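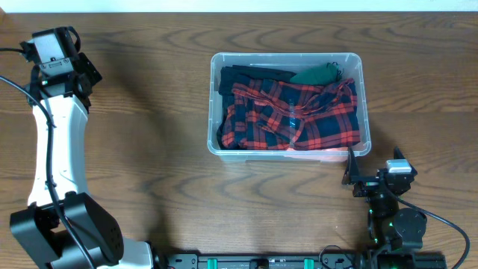
Clear bin on the sorting table, with the plaid on top and green and pink items beside and beneath it.

Clothing store: bins, labels and the February change-over

The clothing store has moved from lidded cardboard cartons to open translucent bins. The change was agreed in the autumn and the last of the cartons went out for recycling in February. What follows is a summary of the new arrangement for those who sort, and for those who only come in to collect.

The bins are Tasta pattern, rectangular, with rounded corners and a rim that takes the shelf runners. We now have 30 of them in use. Each holds a mixed household set, or a single type of garment if the stock allows it. The walls are clear enough to show colour and bulk from the side, so a bin can usually be identified on the shelf without being taken down. They are not clear enough to read a size label through, and sorters should not rely on them for that.

Packing order

Struan Cruickshank has rewritten the packing sheet. The old sheet dated from the carton days and assumed that everything would be folded to the same width, which was never practical with donated clothing. The new order is by weight and stiffness. Thin knitwear and small items go in first. Medium fabrics stand along the back wall and down one side. The largest garment goes in last and lies across the others.

Plaid shirts and similar heavier cotton are the usual top item. A full shop fold is not required. Two turns are sufficient, sleeves inward, provided that the garment stays below the rim. If it stands above the rim the bin will foul the runner on the shelf above, and the garment should be refolded or moved to another bin. Compressing it by hand gives a temporary result only, as the cloth recovers within a few minutes.

Dark fabrics are to be kept together where possible. Navy, black and dark green are easily confused under the strip lights in the back store, and a dark item lying under another dark item tends to be missed at the count. A lighter piece placed low down against the front wall is a useful marker. Pink, cream and pale grey all show well through the plastic.

Cords, straps and ties

Anything with a loose cord, strap or drawstring should be placed with the cord uppermost, near the back. Cords at the bottom of a bin catch on buttons when the contents are lifted out, and two bins were emptied on to the floor in this way during the trial. Detachable cords may be removed and pinned inside a pocket. Do not knot them to the garment. Knots in thin cord are slow to undo and several waistbands have been cut as a result.

Labels

Each bin carries a Clovora card label in a slip holder on the short end. The label gives the bin number, the size band and the month packed. It does not list the contents. Contents are entered in the stock book on the line for that bin, and the book is the record. The numbering continues from the carton series, which finished at 2080, so the first bin is 2081. Gaps in the series are acceptable. Duplicate numbers are not, and there was one in February – please check the last entry before writing a new card.

The cards are uncoated and accept pencil or ballpoint. Felt pen spreads on them. There are 3000 in the cupboard under the window, so there is no need to turn old ones over and reuse the back.

Shelving

The Aker racking along the north wall has been reset to suit the new bins. The shelf pitch is closer than before and one extra level has been gained on each bay. Bay four has not been altered. It holds coats and bedding, which remain in sacks for the present.

Bins are to be pushed fully home, label outwards. A maximum of two may be stacked on the floor while a bay is being worked on. The rims will support a second bin if both are square to each other, but they will not hold one placed crossways.

Cleaning

Empty bins should be wiped with a damp cloth and left upside down on the draining rack. Scouring pads scratch the plastic and reduce the visibility for which the bins were chosen. Lint collects in the rounded corners and is best removed dry, with a brush, before wiping.

Outstanding items

The Shearer steamer is back from repair and has a new hose. It should be drained after each session and the tank left open.

There are 19 cartons' worth of children's clothing still to be transferred, at present in sacks beside the door. These will be done by size, smallest first. The sorting table is available from 9.30 in the morning, and the packing sheet is pinned to the wall above the stock book. Corrections to the sheet should be written on it in pencil and initialled.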